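锦澜苑旧物交换与公共空间使用协调会会议纪要

时间:2025年2月22日,下午两点至四点一刻
地点:三号楼一层活动室
主持:业主代表组 孔建华(Jianhua Kong)
出席:各楼栋业主代表、物业服务处、旧物交换小组成员。八号楼代表请假,书面意见已提前交来。

一、上次会议事项的落实情况

1. 自行车棚顶板漏雨。物业服务处报告,破损的顶板已更换,排水槽清过一遍。五号楼代表提出东侧接缝处下大雨时仍有滴水,物业同意下次大雨后去现场看,再决定是否打胶。

2. 北门门禁。老住户的旧卡仍有一部分刷不开。物业解释是系统换过以后旧卡号没有全部导入,需要住户本人拿卡到服务处重新登记。会上有人问能不能由楼栋代表代收,物业表示登记时要核对房号和电话,代收可以,但要附住户签字的单子。此项照办。

3. 活动室借用登记本。登记本上有几页字迹看不清,借用时间写得也不统一。今后一律写清日期、起止时间、借用人房号和联系电话,没写全的,钥匙不外借。

二、旧物交换日的安排

本项讨论时间最长,分几个方面记录。

1. 时间。原先提出四月办一次,不少代表认为四月雨多,架子和桌子又都在室外,不好收拾。改到九月,开学后的第一个周末,孩子衣服和书本换得多,东西也好出手。表决通过。具体哪一天,等学校校历出来再定。

2. 场地。主场设在活动室门前的空地,活动室内留作衣物区和收存区。消防通道要让出来,地上的黄线以内不得摆桌子。七号楼代表要求把音箱朝南放,不要对着居民楼,大家同意。

3. 桌椅。活动室现有的折叠桌不够用,决定向Varwood租赁,对方报价为600元,含往返运输,不含搬上台阶。另一家Poner报价900元,含摆放和回收。会上两种意见都有。赞成前者的认为搬几级台阶自己人就能做;赞成后者的担心当天人手都在接待,没有人搬。表决结果采用Varwood,由各楼栋出人,早上七点半前到场搬运。

4. 收费。不收摊位费。愿意捐一点的,可以放进活动室的捐款箱,所得用于支付桌椅租金,余额公布在公告栏。上次活动结余没有及时公布,一号楼代表对此提出批评,孔建华表示接受,结余明细下周贴出。

5. 可以交换的物品:衣物、图书、玩具、小件厨具、花盆、未拆封的日用品。不接收内衣、已开封的食品和药品、燃气用具、充电电池和电动车配件。小家电要当场插电试过才能上桌。大件家具不进场,可以在公告板上贴条,双方自行联系。

6. 交换办法。上次用的是积分票,一件换一票,有住户反映一件大衣和一本小人书都是一票,不合理。讨论后改为大票、小票两种,由接收台当场定。定票有争议的,物主可以把东西拿回去,不强求。过季没换出去的票,下次活动还能用。

三、衣物区的接收与整理

旧物交换小组汇报,上次活动衣物堆得太乱,翻的人多,叠的人少,到中午已经分不清大人和小孩的尺码。不少住户翻了一会儿就走了。本次提出以下做法,逐条讨论后通过:

1. 衣物由物主洗净晾干后再送来,口袋自己先掏空。上次在口袋里发现过钥匙和一张存折,失主后来都找到了。

2. 接收时间为活动前三天,每天晚上六点到八点。活动当天早上不再收衣物,只收图书和玩具。

3. 尺码写在纸条上,用别针别在领口或腰头,不要贴胶带。标签已经磨掉的,由接收人估一个,写上“大概”两个字。

4. 按童装、女装、男装、外套分四张桌子。童装再按身高分开。外套挂起来,其余都叠好平放。

5. 裤子的叠法统一。先把两条裤腿对齐,再往上折,折成差不多一样宽的方块,腰头朝同一边。厚牛仔布折的次数少一些,折多了会弹开,摞起来容易倒。

6. 每张桌子旁边有一人负责随手整理,一小时一换。二号楼和六号楼各报了人,其余楼栋三月中旬前把名单交给小组。

7. 活动结束后剩下的衣物保存一周,物主可以领回。一周后仍无人领的,交给Trelodell旧衣回收点。十号楼代表问回收点会不会开收据,小组答复会开,收据与账目一起公布。

四、活动室冬季取暖和用电

物业报告,活动室上个季度用电比前一个季度多,主要是取暖器下班后没有关。决定在门口加一个总开关提示牌,最后离开的人负责关闭,并在登记本上签字。书法班提出晚上练字手冷,希望把取暖时间延长到九点,同意试行到三月底。

靠窗的一台取暖器外壳松动,暂停使用,等维修后再放回去。维修报价出来以前不讨论换新。

五、楼道堆物

34号信箱收到一封匿名信,反映四号楼三层楼道长期堆放纸箱和旧鞋柜。四号楼代表表示已经上门谈过,住户答应月底前清走。孔建华提醒,各楼栋代表上门时两个人一起去,态度平和,不要当场替人家搬东西。到期没有清走的,由物业发书面通知。

有代表提出,旧鞋柜一类的东西可以借交换日处理掉。因大件不进场,仍按贴条的办法办。

六、其他

1. 新来的便利店“Khổng”愿意在交换日当天提供饮用水,要求在场地边上摆一块店名牌。多数代表同意,牌子不得超过一张折叠桌的宽度,不得放在入口正中。

2. 儿童滑梯旁的软垫有一块翘边,物业本周内处理,处理前先拉上绳子。

3. 六号楼代表建议把会议纪要贴在电梯里。考虑到篇幅长,电梯里只贴决定事项,全文放在公告栏和业主网页上。

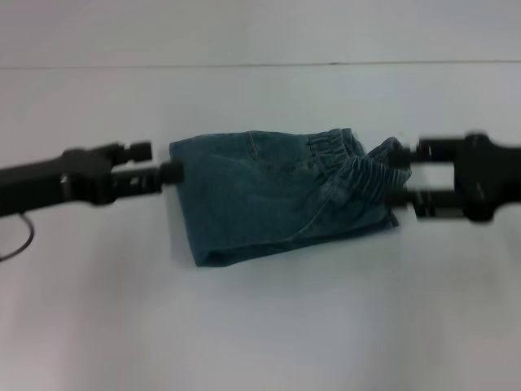 孔建华

以下为会后补充,各代表已传阅,没有提出不同意见。

关于衣物区的桌面,小组建议用白色或浅色的台面,深色牛仔裤和外套放在上面容易看清,住户不用一件件拎起来。Varwood能否提供浅色桌子尚未确认,由我去问。如果没有,就铺活动室现有的白桌布,桌布用完由五号楼带回去洗。

关于童装,有两位家长会后提出,小孩的牛仔裤和短裤膝盖或裤脚磨损的能不能收。小组意见是可以收,纸条上写明哪里磨了,一律算小票。破洞太大、拉链坏了的,不上桌,直接放进回收袋。

关于接收台的值守,原定每晚两人,现改为三人:一人登记,一人看衣物,一人叠放。登记表加一栏“是否领回”,由物主当场勾选,省得活动后再逐户打电话。

关于雨天,遇到小雨照常,桌子往屋檐下收;遇到大雨顺延一周,由各楼栋群里通知,并在北门和活动室门口贴告示。桌椅租赁改期要不要另外付费,签合同前问清楚,写进合同。

待办事项

孔建华:联系Varwood,确认浅色桌子、改期条款和付款时间;贴出上次活动结余明细。
旧物交换小组:拟定大票、小票的样式,下次会议带样张;写一份衣物接收须知,控制在一页纸以内。
物业服务处:处理软垫翘边;报取暖器维修价;雨后查看自行车棚东侧接缝。
各楼栋代表:三月中旬前交值守名单和搬运人员名单。

下次会议定在三月最后一周,地点不变,具体时间另行通知。八号楼的书面意见主要谈停车划线,本次没有时间讨论,列为下次会议第一项。

记录:旧物交换小组
核对:物业服务处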